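**Lo que cuesta un café, según quién lo cuente**

Ha vuelto a circular el informe de Harkosis sobre «el gasto invisible» de los hogares, ese que cada cierto tiempo nos recuerda que seríamos ricos si dejáramos de tomar café. La edición de este año afirma que una persona que toma café a diario fuera de casa pierde 1.516 euros anuales. Lo han repetido dos boletines de ahorro a los que estoy suscrito y un tercero del que me había dado de baja, o eso creía.

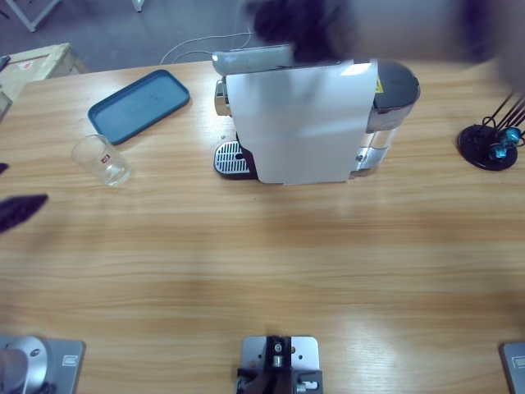
*Roscoe Blackwood*

Me he leído el informe entero, anexo incluido. La cifra sale de multiplicar un precio medio, que no se explica, por un número de cafés que tampoco se explica. La encuesta de base la contestaron 40 personas, todas clientes de la aplicación de presupuestos que vende la propia Harkosis. El dato aparece en una nota a pie de página, en cuerpo menor, detrás de un párrafo sobre la privacidad. Con 40 personas se puede organizar una boda modesta; para hablar de «los hogares» me parece poca gente.

Tampoco me convence la palabra «pierde». Quien paga un café se toma un café, y muchas veces se sienta media hora, lee el periódico del bar y usa el baño. Si vamos a llamar pérdida a eso, habrá que aplicar el mismo criterio al alquiler, al cine y a los zapatos. El informe no lo hace. Al alquiler, que se lleva bastante más, le dedica una línea, y la línea dice que es «un coste estructural».

Luego está la segunda parte del argumento, la del ahorro por hacerse el café en casa. Ahí el cálculo pone el café doméstico casi a cero. No cuenta la máquina, ni la electricidad, ni el agua, ni la descalcificación, ni lo que vale el café si uno no compra el más barato. Mahfuz Bepari, que lleva años escribiendo sobre consumo en la hoja de Ustberg y no es precisamente un defensor de los bares, rehízo las cuentas con tiques de compra y me las mandó. En su caso, la diferencia mensual se queda en unos 20 euros. Está bien tenerlos. No compran una casa.

Él mismo advierte que sus números son los suyos y que a otro le saldrán distintos, cosa que agradezco y que no encontré en ninguna página de Harkosis.

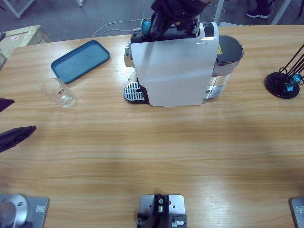

*Máquina de cápsulas, con una cápsula verde azulada.*

Escribí a la empresa para preguntar por el precio medio. Me respondió Shabani Mbwambo, de su departamento de comunicación, con amabilidad y sin el dato. Según su mensaje, el informe «pretende abrir una conversación». Insistí, y recibí el mismo PDF que ya tenía y un código de descuento para la versión de pago de la aplicación. No lo he usado.

Lo que más me molesta es el tono, y no solo el de este informe. Lleva tiempo instalada la idea de que los problemas de dinero se arreglan vigilando lo pequeño, y que si alguien no llega a fin de mes será por algo que se bebe. Shanthi Siriwardena lo discutía en su charla de enero en la biblioteca Kumarasinghe: repasaba presupuestos reales de familias que pidieron ayuda, y en casi todos el agujero venía de una subida del alquiler, una separación o una baja mal cobrada. Alguien del público le preguntó por los cafés. Contestó que no los había mirado.

¿Conviene apuntar los gastos? Puede que sí. Yo lo hice una temporada en una libreta y me sirvió para descubrir que pagaba dos veces el mismo seguro. Para eso no me hizo falta ningún estudio, y el café ni siquiera salía en la primera página.

Si alguno de vosotros tiene una edición anterior del informe, me gustaría compararla con esta. Sospecho que la encuesta es la misma y que solo ha cambiado la portada, pero no puedo demostrarlo y prefiero verla antes de afirmarlo. Podéis responder a este mismo correo.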